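Section 6: Preparing and Applying a Hair Oil Treatment

This section applies to the Clatden scalp warmer when used with Tenus or Paucar treatment oils. Read the cautions at the end of the section before first use.

6.1 Filling the cup

1. Place the warmer on a level surface and check that it is unplugged.
2. Lift out the inner cup and wipe it dry.
3. Pour in oil up to the lower line. Do not fill beyond the upper line.
4. Fit the cup and turn it clockwise until it clicks.
5. Plug in the warmer and set the dial to Low. Fine or bleached hair should always be treated on this setting.

Note: Paucar oil may look cloudy when stored in a cold room. It will clear as it warms and may be used as normal. 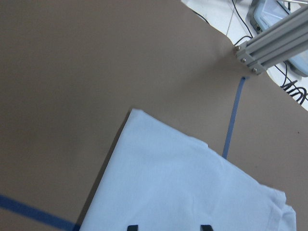 6.2 Applying the oil

1. Wait until the green light stays on without flashing.
2. Test a drop of oil on the inside of the wrist. If it feels hot, switch off the warmer and allow the oil to cool.
3. Part dry hair into sections and apply the oil to the scalp with the brush supplied, working from the crown towards the neck.
4. Massage gently for 5 minutes, then draw the remaining oil through to the ends.
5. Cover the hair with the cap and leave for the time printed on the bottle.
6. Apply shampoo before adding water. Rinse well and repeat if the hair still feels heavy.

6.3 Cleaning

Switch off the warmer, unplug it and allow it to cool fully. Wash the cup and brush in warm, soapy water. The base must not be placed in water or in a dishwasher.

Cautions

Do not leave the warmer unattended while it is switched on.
Do not apply oil to broken or sore skin.
Do not reheat oil left over from an earlier treatment.
Keep the lead away from children.

Replacement cups may be ordered from Kerness, quoting part 711.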